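The Robot That Wouldn't Let Go of the Sock

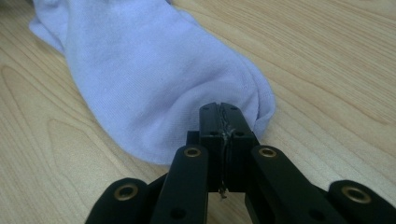 A closed gripper and one sock. The tips push a little dip into the fabric.

Picking up a sock is easy for you. You may not do it very often, but you could.

For a robot, a sock is a nasty piece of work. A brick keeps its shape when you grab it. A sock squashes, stretches and folds up in new ways each time it lands on the table. So before a robot can help with laundry, somebody has to teach its fingers a great deal about socks.

At a small workshop called Plornico, that somebody was an engineer named Ľubica Procházka. Her robot was called Jolloleo. It had two black fingers that opened and closed, and one job: pick up a sock, move it over, let go.

It was very good at the first two parts.

What went wrong?

On test number 266, Jolloleo picked up a sock, carried it to the basket and opened its fingers. The sock stayed where it was, stuck to one fingertip. Jolloleo's program said "fingers open, sock dropped, well done." Then it went back for another sock, still wearing the first one.

It did this 5 times. By the end it was holding something like a sock bouquet, and its computer reported a perfect score.

Ľubica pressed the big red stop button. Every robot workshop has one, and you should always find out where it is before you find out why you need it.

The sticky clue

Her workmate Matúš Dvořáček took a close look at the fingers. The rubber pads had been glued on, and some of the glue had squeezed out along the edge. Bits of fluff had stuck to the glue. More fluff had stuck to the fluff. Loose threads from the socks were catching on the whole mess.

Matúš had glued the pads on himself, so he was quite polite about it.

How did they fix it?

First they switched off the power. A gripper that can pinch a sock can pinch a thumb too, and the bars behind the fingers close up like scissors. Then they scraped off the glue and fitted new pads with tiny screws.

They also gave Jolloleo a new rule. After letting go, it now has to lift its fingers and check whether they are empty. If there is still a sock there, it stops and beeps for help.

It beeped 70 times in its first week. Most of those were real socks. One was Matúš's sleeve.

Try it yourself

Wrap a loop of tape around two fingertips, sticky side out. Pick up a sock, then drop it without shaking your hand. Now try it with your eyes closed. How do you know if the sock has gone?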